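Rendby -- Wortliste für Küchenkräuter und Blattgemüse

Stand: Juli 2026
Version: 8
Pflege: Yavuz Sönmez, Jagadeesh Pinto
Sprache der Einträge: Deutsch, mit botanischem Namen
Format: CSV, UTF-8, Trennzeichen Semikolon

Worum es geht

Rendby ist eine Liste deutschsprachiger Namen für Kräuter und Blattgemüse, die in Küche und Garten verwendet werden. Sie enthält 856 Einträge. Jeder Eintrag verbindet einen Namen, wie er auf Märkten, in Kochbüchern oder in Saatgutkatalogen vorkommt, mit einem botanischen Namen und einer Angabe zur Region, in der er gebraucht wird.

Entstanden ist die Liste aus einem praktischen Problem bei der Rezeptsammlung Etano. Dort standen Kerbel, Gartenkerbel und Körbelkraut als drei verschiedene Zutaten in der Datenbank, und wer nach dem einen suchte, fand die anderen nicht. Beim Zusammenführen zeigte sich, dass viele Namen je nach Gegend etwas anderes meinen. Vogerlsalat, Nüsslisalat, Rapunzel und Feldsalat sind dieselbe Pflanze. Bei Pimpernelle, Bibernelle und Pimpinelle ist das schon nicht mehr sicher, und ohne Ortsangabe lässt sich oft keine Entscheidung treffen.

Dateien

namen.csv -- die eigentliche Liste
regionen.csv -- 16 Regionskürzel mit ausgeschriebener Bezeichnung
quellen.csv -- Kurztitel der ausgewerteten Drucke und Kataloge
aenderungen.txt -- Änderungen seit Version 1

Felder in namen.csv

id: laufende Nummer, wird nach dem Löschen eines Eintrags nicht neu vergeben
name: Schreibweise wie in der Quelle, Großschreibung vereinheitlicht
name_norm: Kleinschreibung, Umlaute aufgelöst, ohne Bindestrich
botanisch: Gattung und Art, ohne Autorenkürzel
region: Kürzel aus regionen.csv, mehrere durch Komma getrennt
teil: blatt, stiel, samen, wurzel oder ganz
sicherheit: a, b oder c (siehe unten)
quelle: Kürzel aus quellen.csv
anmerkung: freier Text, darf leer sein

Ein Beispiel:

212;Liebstöckel;liebstoeckel;Levisticum officinale;DE-S,DE-N;blatt;a;HK2;auch Maggikraut

Das Feld teil bezieht sich auf den Pflanzenteil, den die Quelle mit dem Namen meint. Bei Koriander gibt es deshalb zwei Einträge mit gleichem botanischem Namen. Wer die Liste nur zur Bestimmung der Art verwendet, kann das Feld ignorieren und doppelte Zeilen zusammenfassen.

Stufen der Sicherheit

a: Die Quelle nennt selbst einen botanischen Namen.
b: Die Quelle beschreibt die Pflanze so, dass nur eine Art in Frage kommt.
c: Die Zuordnung beruht auf dem Sprachgebrauch der Region und wurde von einer zweiten Person bestätigt.

In der Stufe c stehen 80 Einträge. Sie sind brauchbar für die Suche, sollten aber nicht als Beleg zitiert werden. Einträge, bei denen wir uns nicht einigen konnten, sind nicht enthalten. Das betrifft vor allem Namen mit dem Bestandteil Kraut ohne weiteren Zusatz.

Quellen

Ausgewertet wurden ältere Haushaltskochbücher, Saatgutlisten der Gärtnerei Hellström und die Marktnotizen von Jagadeesh Pinto. Die Saatgutlisten sind am zuverlässigsten, geben aber selten eine Region an. Bei den Kochbüchern ist es umgekehrt. Die Marktnotizen stammen aus Gesprächen an Ständen; übernommen wurde nur, was an mindestens zwei Ständen gleich verwendet wurde. Namen von Verkäuferinnen und Verkäufern sind nicht gespeichert.

Schreibweisen aus Fraktur wurden von Hand übertragen. Das lange s ist durchgehend als rundes s wiedergegeben. Offensichtliche Druckfehler sind korrigiert, die ursprüngliche Form steht dann in der Anmerkung.

Bekannte Lücken

Die Schweiz ist schwach vertreten, Südtirol fehlt ganz. Minzen sind nur bis zur Art erfasst, Sorten wie Marokkanische Minze stehen in der Anmerkung. Beim Thymian haben wir es ebenso gehalten, mit Ausnahme des Zitronenthymians, der einen eigenen Eintrag hat. Asiatische Kräuter sind aufgenommen, sofern eine deutsche Bezeichnung belegt ist -- Thai-Basilikum also ja, Rau Ram bisher nicht.

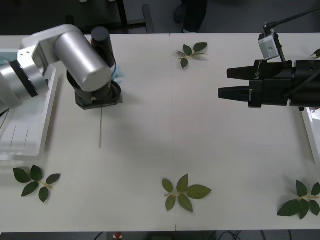
Schwierig bleibt die glatte Petersilie. In älteren Kochbüchern heißt sie manchmal einfach Petersilie, manchmal Blattpetersilie im Gegensatz zur Wurzelpetersilie, und in zwei Quellen ist unklar, ob überhaupt zwischen glatt und kraus unterschieden wird. Wir führen alle Formen unter Petroselinum crispum und lassen die Unterscheidung in der Anmerkung.

Die Liste sagt nichts über Essbarkeit oder Verwechslungsgefahr aus. Für das Sammeln von Wildpflanzen ist sie nicht geeignet. Bärlauch ist enthalten, seine giftigen Doppelgänger sind es nicht.

Änderungen in Version 8

Regionskürzel für Österreich in Ost und West getrennt
Doppelte Einträge zu Boretsch und Borretsch zusammengeführt
Feld teil bei allen Doldenblütlern nachgetragen
Sauerampfer und Schildampfer getrennt
Falsche Umlautauflösung in name_norm behoben (war seit Mai fehlerhaft)

Wer die Fassung davor in Stekden eingelesen hat, muss den Index neu aufbauen. Die Kennnummern sind gleich geblieben.

Mitarbeit

Korrekturen bitte mit Quelle und Region einreichen, möglichst eine Pflanze pro Meldung. Ein Foto der Buchseite reicht aus, wenn Titel und Jahr dabeistehen. Meldungen zu Namen aus der eigenen Familie sind willkommen, werden aber erst aufgenommen, wenn sich ein zweiter Beleg findet. Yavuz Sönmez prüft die Einträge aus Drucken, Jagadeesh Pinto die mündlichen.

Nutzung

Die Liste darf frei verwendet und verändert werden, auch gewerblich. Bei Weitergabe bitte den Namen Rendby und die Versionsnummer angeben.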